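Home | Cell Guides | Procedures | FAQ | Downloads | Contact

Tabletop Cell Practice: Frequently Asked Questions

By Roswitha Kaufmann
Updated August
14 shares | 3 comments

These answers apply to the small-parts tabletop cells run under the Hopkin procedure. They cover board setup, block layouts, speed limits, logging and sign-off. They do not replace the site risk assessment or the manual supplied with the arm. Where the two disagree, follow the stricter one and report the conflict.

Who has to follow these rules?

Anyone who powers an arm, changes a layout or edits a run script. Visitors who only watch are covered by the site induction and do not need to read this page.

Is the Hopkin procedure a standard?

No. It is an internal code of practice. It was written with the published robot safety standards in view, but following it is not evidence of conformity with any of them. Do not cite it in a declaration or a purchase specification.

What counts as a layout?

The position and orientation of every block on the board at the moment a run starts. The board itself is part of the fixture and is recorded separately. If the board is moved, all layouts recorded against its old position are void until the origin has been checked.

How should the board be fixed?

Fasten it to the pegboard table at the front corners as a minimum. Tighten by hand, then a quarter turn with the driver. A board that can be shifted by pushing on one edge with two fingers is not fixed. Adhesive tape is not accepted as a fixing, including for short tests.

Can the arm be parked over the board while I place blocks?

Only in the hold state, with the enabling switch released and the tool clear of the blocks. Hold is not isolation. If your hand has to pass under the tool, isolate the drive power first. Reaching in from the side is preferred wherever the layout allows it.

What is the difference between an open layout and a packed layout?

In an open layout, each block has enough bare board around it for the tool to come down on any side. In a packed layout, at least two blocks touch or nearly touch. Many layouts are mixed, and a mixed layout is graded by its tightest group.
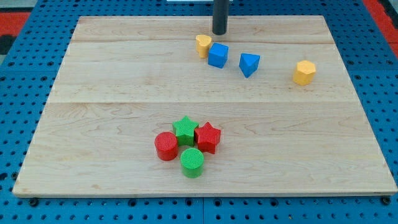 Mixed layout, eight blocks. The four nearer blocks form the packed group; the yellow hexagon at right stands alone.

Grade is entered in the run sheet as O, P or M. Use M for mixed layouts even if the script will only touch the open blocks. A push on one block can travel through its neighbors, and the reviewer needs to know that the group was there.

Which blocks may be used?

The standard set only. Each color is supplied in two shapes, so color alone does not identify a block. Scripts and logs must name both, color first: "green star", "green cylinder". Entries such as "the green one" are rejected at review.

Damaged blocks go in the reject bin. Do not sand or file them, as this changes the contact surface.

How is orientation recorded for a symmetrical block?

Cylinders have no orientation value; leave the field blank. Cubes are recorded from 0 to 90 degrees, hexagons from 0 to 60, stars from 0 to 72. Hearts and triangles need a reference point. For the heart, use the point opposite the lobes. For the triangle, use the corner nearest the front edge of the board and note that you have done so.

Do the seams in the board matter?

They can. A raised seam may catch the base of a sliding block. Run a fingertip along each seam before the first session of the day. If you feel a step, stop and request a replacement board. Seams must not be used as position references, as plank widths vary from board to board.

What is the speed limit during contact tests?

The limit is 40 mm per second at the tool tip while the tool is below the clearance height, and 10 mm per second for the first run of any new script. Both values are set in the controller. Setting them in the script alone is not sufficient - a script error would remove the limit along with everything else.

What is the clearance height?

The tallest block in the layout plus 31 mm. The controller takes this value from the layout file, so a wrong block entry produces a wrong clearance height. Check it on the pendant before enabling motion.

May the rod touch the board?

No. Contact with the board loads the wrist and marks the surface. If it happens, stop the run, log it as a surface contact and inspect the tip for flats or burrs. Two surface contacts in one session end the session, whatever the cause.

Can I reset blocks by hand between runs?

Yes, with the arm in its park position and the drives isolated. Remote resets using the arm are permitted only with an approved reset script. The operator stays at the station for the whole of a remote reset.

Does the lighting need to be controlled?

Keep it constant within a session. Soft shadows beside the blocks are acceptable. Direct sun on the board is not, and the blinds should be lowered before calibration. If the lighting changes after calibration, calibrate again.

What has to be in the log?

Board number, layout file, grade, script version, operator, start time, and every stop with its cause. "Operator stop" is not a cause. State what the operator saw or heard. Logs are kept in Stumatov, and paper sheets are scanned in before the end of the shift.

How many runs can be made before the origin is checked again?

The origin check is valid for 389 runs or until the board, the tool or the table is disturbed, whichever comes first. The earlier limit was higher. It was reduced after drift was found on two cells at the Maltisora site, where the loss of position was gradual and none of the operators had reason to suspect it from a single run.

Who signs off a new script?

A second qualified operator who did not write it. The check includes a dry run on an empty board, a run at the reduced speed and a reading of the stop conditions. The whole check takes about an hour. Sign-off applies to one script version. Any edit cancels it, including edits to comments, because the version number changes.

Can sign-off be done remotely?

The reading can. The dry run and the reduced-speed run cannot. The person signing must be within reach of a stop button.

We use Gromano cells. Do the same rules apply?

Mostly. Gromano cells have a fixed guard on three sides and a different park position, and their hold state drops out after a timeout. Use the Gromano supplement for those items and this page for everything else. Beatriz Marinho maintains the supplement and should be contacted about errors in it.

What if the procedure is wrong, or cannot be followed on my cell?

Stop and raise a deviation request before running. State the clause, the cell and what you propose to do in its place. A deviation is valid for one cell and one script, and it expires at the next revision of the procedure. Deviations from the isolation and speed clauses are not granted.

Where do I send questions not covered on this page?

Use the contact form and choose "Procedure query". Include the clause number if you have one. Queries about a stopped cell should go to the duty engineer by phone, and the cell stays isolated until the engineer has replied.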